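Visit report, Dralleo tile works open day, October 2020

The Dralleo works opens its gates once a year, and this time entry was by booked slot. Mine was at 11. I came on the bus from Revasska, which takes 40 minutes and stops at the bottom of the lane. There is a footpath on one side only and it was muddy after the rain, so wear proper shoes if you go.

At the gate we were given a paper map and a sticker and put into a small group. Masks were required indoors and the doors were kept open, so it was cold in every building except the kiln hall. The guide had worked there for most of her life and spoke without notes.

## Clay store and pressing

The clay comes from a pit on the far side of the hill and is left outside over winter before it is used. The guide said frost breaks it up better than any machine. It then goes into the store, a long brick shed with a sloping floor, and from there to the mixer. We were allowed to handle a piece of the finished mix. It was stiffer than I had thought it would be and left a red stain on my gloves.

Pressing was the noisiest part of the visit. The presses were running slowly for visitors, and a full shift normally turns out 4,000 tiles. Edges are still trimmed by hand on the curved ridge tiles. The trimmings go back into the mixer.

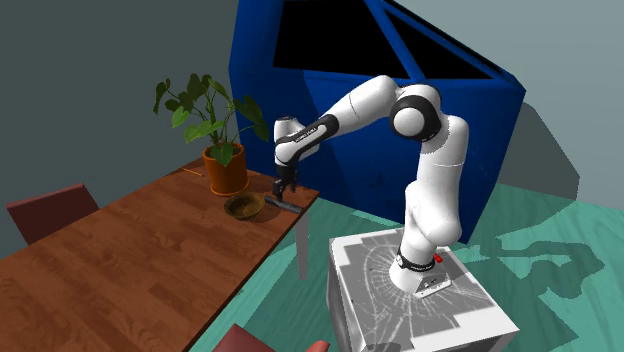 After pressing, the tiles go on racks in the drying rooms. These are heated with waste air from the kilns through a duct under the yard. Drying is the stage where most tiles are lost. If the air is too warm on the first day they curl at the corners, and a curled tile cannot be saved once it has been fired. The guide showed us a shelf of failed ones, which are sold cheaply as garden edging.

## The kilns

There are 3 kilns, of which two are in use. The oldest is a round brick one that was last fired before the present owners took over. You can walk inside it. The walls have a dark green glaze on them from years of salt, and the floor is uneven, so the group went in a few at a time.

The working kilns are gas fired and we saw them only from behind a barrier. One was cooling and the other was being loaded. I would have liked longer here, but the next group was waiting in the yard.

## Glazes

The glaze room was the best part for me. Toteo, the supplier, had lent a set of test tiles showing the same glaze fired at different temperatures, running from a dull mustard to nearly black. A notice explained why the works gave up its old lead glaze and how long it took to find a replacement that matched. The replacement is slightly less glossy. Roofers repairing older houses still complain about it, according to the guide.
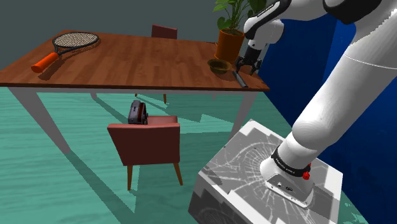

Visitors could glaze a small square tile and have it posted on after firing. I did mine in blue with a plain border. They should be sent out in November.

## Food and practical notes

Huỳnh had a van in the yard selling noodle soup and filled rolls. The soup was very good and the queue moved quickly. It was card payment only. The works canteen was closed, and the only seats outside were low walls.

Toilets are beside the gatehouse. The drying rooms have steps and no ramp, though the guide said a different route can be arranged if you mention it when booking. Allow longer than the slot suggests, as the shop is at the end and sells seconds by the crate. I bought two ridge tiles and had to carry them back down the lane to the bus.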